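Drying Times of Cotton Tea Towels on Indoor Rails

Student project report, Breltosau College, Household Science module
22 July 2023

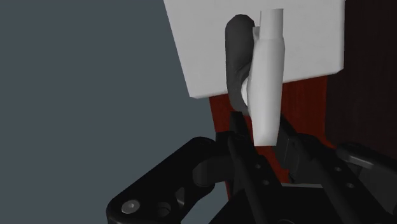
Figure 1. Computer rendering: curved dark grey loop at a white panel, with gripper.

1. Background

Students in the Sivalum residence dry most of their kitchen textiles indoors. Complaints about stale-smelling towels were recorded in the residence logbook throughout June. The project set out to measure how long a cotton tea towel takes to dry on a rail, and whether folding it has a marked effect.

2. Method

A set of 16 identical cotton towels was bought from Kolon, a local household shop. Each was washed once before the trials to remove finishing agents. For every trial a towel was soaked, spun at a fixed setting and weighed. It was then hung either flat or folded once lengthways, with its lower edge clear of the wall.

Towels were weighed every 30 minutes on a kitchen scale reading to one gram. A towel was taken as dry when two readings in a row were the same. The window was kept shut and the door open. Room humidity was read from a Stanciu dial meter, which had not been calibrated – a weakness we return to in section 4.

A total of 39 trials were run. Five were left out of the analysis because the radiator had come on during the night, leaving 34.

3. Results

Flat towels dried faster than folded ones in all conditions tested. Mean drying time was 200 minutes for flat towels. Folded towels were often still damp along the crease when the outer layer felt dry to the touch, and several had to be left overnight. Their times are therefore given only as "longer than the evening session".

Humidity had a smaller effect than expected. On the two dampest evenings the flat towels took about one weighing interval longer.

4. Sources of error

Handling the towels at each weighing probably sped up drying slightly. The meter was read by different group members, and its needle tended to stick unless the case was tapped. Spin speed was taken from the machine's dial and was not checked.

5. Further work

The trials should be repeated with linen and with a mixed fabric, using a calibrated meter and a fixed rail height.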